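Reviews > Robotics > Hand-Held Grippers > Standards and Practice

Mosberg Parallel Hand Gripper with the Samine Practice Guide: Review

By Elie Abou Jaoude
Wednesday, June 14, 2023

Mosberg sells its hand-held parallel gripper as a bundle with the Samine Practice Guide, a printed rulebook for recording manipulation tasks by hand. The hardware has been covered elsewhere. This review deals mostly with the guide, and with how well the gripper lets an operator follow it. I used both through May at Sfeir, where our soft goods work covers bags, straps, covers and other sewn items with buckles.

Scope of the guide

The Samine guide runs to 50 pages. It is split into setup, grasp rules, episode rules and labeling. Setup is short and good. It asks for a jaw zero check at the start of each session, a second one after any drop or hard knock, and a written entry for both. The entry form is on the inside back cover and copies cleanly.

The grasp rules are the strongest part. They are written as plain requirements with "shall" and "should" kept apart, so an auditor can tell a failed item from a weak one. The main rules for webbing and strap material are as follows.

Grip on the flat of the webbing where the task allows it. Keep the jaws clear of the buckle body. Do not close on a folded or stitched section unless the task sheet names that section. Release fully before changing the grip point. Sliding along the strap with partial pressure counts as a separate action and shall be labeled as one.
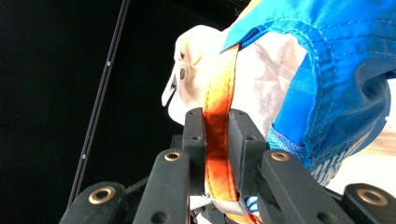 Strap grasp on a sewn item. Orange webbing between the jaws, white plastic buckle behind.

Straps with edge stitching need more care than the guide suggests. The text treats webbing as uniform across its width. A row of stitching along each edge changes how the jaw faces seat, and a folded, stitched band lower on the strap changes it again. I would add a rule for the minimum distance between the jaw tips and any fold. Our house rule now requires the operator to record the grip point as above, on or below the fold. It adds one field to the sheet and has cleared up most of the disagreements between labelers.

Visibility is the second gap. The guide requires that the grasp point be visible at closure but says nothing of the material on either side of it. With loose fabric, mesh panels and linings near the strap, a second layer can enter the grip without the operator noticing. The check should cover both sides of the jaws.

Hardware against the rules

The jaw fingers are black blocks with flat, squared-off tips and small screw holes near the top. The linkage arms are matte black plastic with brass-colored bushings. The flat tips suit the guide's preference for a square approach. They are less suited to reaching under a strap that lies tight against fabric, and the guide's advice to lift the strap with the free hand first is sound, provided the lift is labeled.

We ran 200 strap and buckle episodes to the letter of the guide. Jaw zero stayed within our own limit at every session check. I saw no play at the linkage pivots by hand. I did not measure wear, and the run was too short to say anything useful about service life.

Finish is good for inspection purposes, with one complaint. Dark jaws under strong side light leave the lower linkage in shadow, and the pre-session check calls for a look at every pivot. We do that check at a separate bench lamp. The guide should state a light level for inspection, as it already does for recording.

Episode rules and labeling

Episode rules are adequate. Start and stop conditions are defined by jaw state, which is easy to enforce. Failed grasps shall be kept and marked, a rule I agree with and one that many in-house procedures leave out. The limit of 2 regrasps per episode is too strict for sewn goods and suits rigid parts better. Our procedure permits more with a note.

The labeling section is thin. "Strap," "webbing" and "belt" are used for the same thing on facing pages. Anyone writing a procedure from this guide should fix the terms before training operators.

Compared with the Dremdale guide

Dremdale's own document is longer and covers rigid parts in more depth. Its soft goods section is a single page and gives no grasp rules for straps. For mixed work I would keep Dremdale for rigid parts and Samine for fabric, with one shared term list.

Verdict

Recommended for labs that handle textiles and need a written procedure quickly. Plan to add local rules for folds, stitched edges, adjacent layers and inspection lighting. Buyers who already own the gripper can order the guide separately from Mosberg.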